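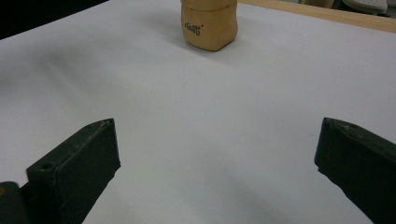
White top, matte, tan block at the back. Shadow falls to the right.

Search this forum Enter keywords Advanced

Matte white tabletop: refinish or leave alone?
Reading time: 4 min

mdf_and_glue wrote:
Bench top is painted white, matte, two years old. I use it for sorting and photographing small parts. Under side light I get a broad gray band running diagonally across the left and middle. The right side reads clean white. Before I sand anything I want to know if that is the finish or the light. Paint is Druvlow water-based, rolled, final coat cut back with 500 grit. 

rkessel wrote:
Light. A worn finish changes sheen in patches, with edges you can find by tilting your head. What you have is a soft gradient. Something large is between the lamp and the left half. Move the lamp and see if the band moves with it.

Jurgita Juška wrote:
Agree on the gradient, less sure about the conclusion. A rolled matte coat that was sanded unevenly will do the same thing at a low angle. I had it on a Zateo desk top and chased the lamp for a week. Wipe one square with a damp cloth, let it dry, look again from the same height.

rkessel wrote:
Uneven sanding follows the sanding direction. Nobody sands one wide diagonal across a bench.

Jurgita Juška wrote:
People reaching from one corner do. I did.

tallow78 wrote:
What is the block? Cork? The corners look too soft for cut wood, and the bottom edge bulges.

mdf_and_glue wrote:
No idea. It came in a box of odds and ends with no paperwork. It has a mark on the front, left side, by hand or made to look like it. I read it as FaaB with a tick after it.

tallow78 wrote:
There is a faint line across it near the top. If that is a lid it could be a small container. If it is a mold line I would say foam or clay. Press a fingernail into the back.

rkessel wrote:
Can we stay on the finish. Lamp details, please.

mdf_and_glue wrote:
One Cocco panel, 3,000 K, on an arm at the right rear. Second light is the window on the left, which I forgot about. It was 4 in the afternoon.

rkessel wrote:
Then block the window and shoot it again. Two sources at different color temperatures will give you gray on white every time.

Jurgita Juška wrote:
Two sources should also give the block two shadows. I can find one, soft, going right. With the panel at the right rear I would expect it to go the other way. Are you sure it was switched on?

mdf_and_glue wrote:
Checked. The panel has its own switch on the cable and it was off. So the window was doing the work.

rkessel wrote:
So it is light.

Jurgita Juška wrote:
It is one source. That does not clear the sanding. Run the damp cloth test with the panel on and the blind down — if the band is still there, recoat. Taso matte hardener in the last coat if you want it to stand up to parts being dragged over it.

tallow78 wrote:
Still want to know about the block.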